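Teaching the left hand: an interview with Noemi Marchetti

Noemi Marchetti spent 12 years as a theatre dresser before she took a job at Undby, and she says the two lines of work have more in common than you'd expect. She used to stand in the dark and do up other people's buttons. Now she puts on a pair of gloves and a headset, and a robot with two arms moves when she does.

We spoke at the company's workshop in Trirkwood, first over coffee and then again in the afternoon when she had finished a session. Her title is demonstrator. She performs everyday tasks through the robot so that the recordings can be used to train it to do them without her. A demonstration might last less than a minute. Her current list has scissors on it, along with cups, small toys, cloth and paper towel.

"The scissors are the ones I get asked about," she says. "People assume it's about cutting. We haven't got to cutting. It's about one hand holding them and the other hand coming up to meet them, and whether the fingers are in the right place when it gets there."

She learnt early on that she couldn't hand scissors over the way she does at home. At home she turns them in her palm without looking. Through the robot she has to decide which hand goes where and in what order, then do it at a pace the arms can follow.

"I'm right-handed, so my left hand is lazy. I noticed that on my first morning. The robot's left hand was just hanging about while the right did all the work. Ynyr came over and told me I'd recorded an hour of one-armed robot."
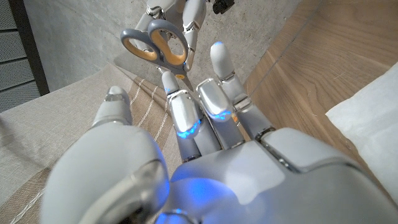 Slow, but not too slow

Ynyr Eynon runs the sessions and checks the recordings. He joined us for part of the morning, mostly to correct her on numbers. The target for the scissors task was 100 good demonstrations before anyone tried training on it. Marchetti got there, though she threw out plenty along the way.

What makes one good? Eynon says he wants a clean start, a clean finish and no dithering in the middle. If the demonstrator hovers over an object deciding what to do, the robot learns to hover.

"You can see people thinking," he says. "The hand stops in mid-air. A person watching would know you were working out your grip, but the recording only has a hand that stopped."

Marchetti's fix was to rehearse with her own bare hands before she put the gloves on. She sets the objects out, does the task five times, then does it through the robot. She says it took her weeks to stop rushing and then another week to stop creeping.

"He kept saying slow down, so I slowed down, and then he said that was too slow. I was quite cross. But he played one back for me and it was painful. It looked like someone defusing a bomb."

The other thing she had to give up was touch. Her gloves read where her fingers are, but they don't push back, so she goes entirely by eye. With cloth that's hard. She will think she has a fold pinched and find she has only brushed the top of it.

"With a costume you feel the seam before you see it. I miss that every day. You learn to look for other things, like whether the stripes on the fabric bend when you come down on it. If the stripe moves, you've touched it."

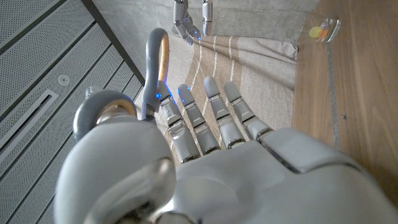

The left hand over the striped cloth, with a clear cup lying on its side on the wood.

Round things in cups are their own problem, she says, and she'd sooner fold cloth all day. A cup on its side can roll when a finger brushes it, and whatever is inside rolls as well. Her method is to come in from the open side of the cup with one hand while the other blocks it from behind. Eynon would like to see it done with a single hand. They haven't settled it.

Moving the arm yourself

Remote control isn't the only way they do it. For some jobs the demonstrator takes hold of the arm and moves it through the task while it records its own joints. Remo Carbone, who worked in kitchens before this, prefers it. Marchetti has tried both and sides with the gloves for anything that needs fingers.

"When you're guiding the arm by hand you're in the way. Your own body is in front of the thing you're trying to show it, and you've only got two hands yourself, so who is moving the robot's fingers? It's good for reaching. Wiping a bench, opening a drawer, I'd do those by hand and be finished before lunch."

Carbone disagreed when I put this to him at the sink. He reckons guiding the arm teaches the demonstrator something too. "You feel where the elbow doesn't want to go. With the gloves on she asks it for things it can't do and gets annoyed at it."

She laughed when I passed that on, and said it was fair.

The elbow does matter. Her own arms are short, and the robot's reach from the front of the table to the back. For the first fortnight she leaned forward as though that would help. Now she keeps her shoulders still and arranges the table before each run so the tools sit where both hands can get at them and the other objects are spread between. Between runs she changes things a little: the plane further back, the paper towel turned, the scissors in the other hand.

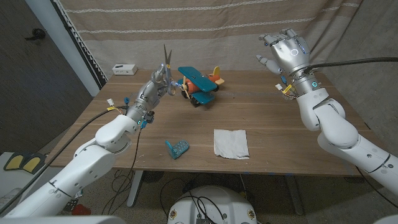 "If everything is in the same place every time, it only learns the place," she says. "I used to be proud of how neatly I reset the table. I'd line it all up. Then the trained version came along and I shifted the cup a hand's width, and it reached for where the cup used to be."

That was in January. They went back and recorded the cup task again with the objects moved between every run. The full collection for the table tasks now stands at 2000 demonstrations, from Marchetti, Carbone and a third demonstrator, Graziella Caputo, who does the afternoons and whose style Eynon says he can pick from the first reach. Caputo goes in from above. Marchetti goes in from the side.

I asked whether it is strange to watch the robot do something in her manner with nobody in the gloves. She took a while over that one.

"A bit. There's a thing I do where I lift my thumb away before I let go. I didn't know I did it. My brother Lino says our mum does it with teacups. And there it was, the thumb coming up first."

She was due back in the gloves at two, with cloth again. Eynon had asked for another set of folds, left hand leading this time, and she wanted to iron the cloth before she began. He said to leave the creases in.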